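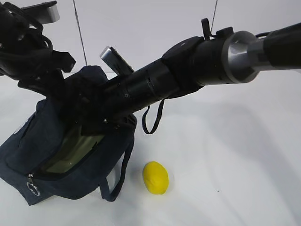 How to wash canvas and cloth shopping bags without wrecking them

Updated in November. Short version at the bottom if you're in line at the store.

Cloth bags get gross. Leaky chicken, onion skins, that one grape. Most people never wash them. I do mine every 3 weeks or so, more in summer.

What you need

Mild detergent, the liquid kind
White vinegar
Baking soda
An old toothbrush
A lemon, for stains on light bags only
Somewhere to hang things

Step 1. Empty it

Turn the bag all the way inside out. Shake over the trash, not the sink. Check the corners, receipts hide in there and turn to mush in the wash. If there's a stiff panel in the bottom, pull it out and wipe it with a soapy rag. Cardboard ones don't go in water ever.

Step 2. Read the tag

No tag? Test a damp white cloth on an inside seam. Color comes off, wash it alone. Navy and red are the worst for this. My Grisavetti tote turned 6 dish towels a sad gray-blue and they never came back.

Step 3. Spots first

Grease: dab of dish soap, rub in with the toothbrush, wait 10 minutes.
Berry or wine: cold water from the back side. No hot, it sets.
Mystery brown: baking soda paste, let it dry, brush off.
Natural canvas with yellowing: cut lemon, rub, lay in the sun for an hour, rinse well. Do NOT do this on dark fabric, it can leave pale patches.

Step 4. Wash

Cotton canvas: cold, gentle cycle, inside out. Handles tied in a loose knot so they dont wrap around everything. Half the detergent you think.

Thin nylon fold-up kind: by hand in the sink, couple minutes, done. The Fimberg ones say machine ok, mine lost its coating after two washes. Hand wash.

Insulated: never in the machine. Wipe the lining with half vinegar half water, get into the seams, leave it open overnight.

Waxed: brush and cold water. No soap.

Step 5. Dry

Hang upside down by the bottom corners. Full air dry, and I mean full, a damp seam will smell like a basement by the next morning. Dryer shrinks canvas. My big Morin bag came out short enough that a loaf of bread sticks out the top. Still use it.

Wrinkled? Iron while slightly damp, then finish drying. Skip any printed part or iron it from the inside.

If it still smells

Soak in a bucket of cool water with a cup of vinegar, 28 minutes to an hour. Wash agian. Never mix vinegar with bleach. Still bad after that, toss it or keep it for shoes.

Keeping them clean longer

One bag for raw meat only, mark it. Produce that's muddy goes in its own thing. Don't leave them in the trunk with the gym stuff.

Short version: inside out, spot treat, cold gentle, air dry all the way. Insulated and waxed stay out of the machine.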